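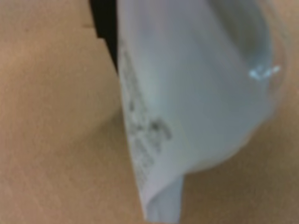 Page 8

Wrist camera too close to see the pouch - what do I do?

Posted by Frida Mikkelsen, 29 Jul 2021

Hello all, hoping someone has been here before me. I'm building a small pick-and-place arm on the bench at home (Ikerano kit arm, my own bracket for the camera) and I want it to lift plastic pouches and put them in a tray with the printed side up. From a distance it's great! It finds the pouch nearly every time. Then it gets in close and everything turns to mush. The shape is still easy enough to make out, grey-white against tan, but the printing is just smudges, and there's a bright speck of glare on the curved side that my script keeps picking as the corner of the label. I've tried the Fliveo software with sharpening turned right up and it only made the smudges darker. The camera sits 43 mm from the fingertips, fixed lens. Do I need a better camera or am I being daft?

Kirsten Hafþórsson

Not daft, I did the same thing on my first arm and spent a whole April blaming the software. Sharpening can't bring back print that the lens never focused on. Have a look at what the maker gives as the closest focus. A lot of these little fixed ones are set for something much further off, and if yours is one of them then 43 mm is hopeless.

What I'd do is read the print before you go in. Stop the arm at 20 cm or so, take your picture there, decide which way up the pouch is, and then do the last bit blind. You only need the close view to tell you whether there's still something pale in the fingers, and a blurry picture is fine for that - you said yourself the outline shows up.

If you really do want to read it close up, some of the small lenses screw in and out. Mine had a blob of glue on the thread which I had to pick off with a scalpel (go gently, I wrecked one). A quarter turn out made a big difference, but then of course the far view went soft, so you can't have both.

For the glare, move the lamp off to the side and tape some baking paper over it. Also tell your script to ignore anything that's pure white, my pouches never come out that bright except where the light bounces off.

Bach

Get a Zonoleo, mine focuses by itself. Almost 70 quid though.

Frida Mikkelsen

Thanks both! Stopping at 20 cm hadn't crossed my mind. Going to try that and the baking paper first, then have a go at the glue if I'm feeling brave. Kirsten, did you lock the exposure as well or leave it on auto?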